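We use cookies to improve your experience on this site. By continuing to browse you accept our use of cookies. Accept | Manage settings

Skendcombe Reading Aloud Project
Progress report to the Gittins Fund, 2021-05-28

The grant has now paid for 26 sessions. Two were moved to another date when the heating failed in the hall, and both have been made up. Attendance has held steady since the spring, and most of the people who come have come before.

We have lent 583 books from the shared shelf. Large print is still what people ask for most, followed by short stories and local history. Poetry goes out less often but comes back with more notes tucked inside.

The audio part of the project is behind schedule. The Multel recorders arrived late and one had to be exchanged. We have finished two full recordings, both short novels, and a third is partly edited. We had planned to have more done by this point.

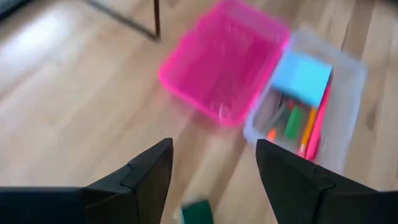
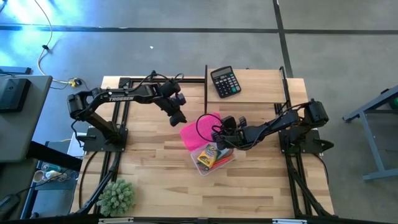
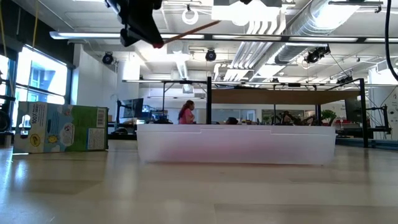

Spending is within budget except for postage. Mailing books to readers who cannot get to the hall costs more than we allowed for, and we ask to move the unspent printing money to cover it. The catalog is now kept in Jilterar, which replaced the card file. Entering the older titles is slow work and will go on through the summer.

The next period will cover the remaining recordings, a second shelf at the Skendcombe clinic, and a short survey of readers. We expect to send the survey results in September, along with the final accounts.

Sign up for our newsletter to get project news by email. You can unsubscribe at any time.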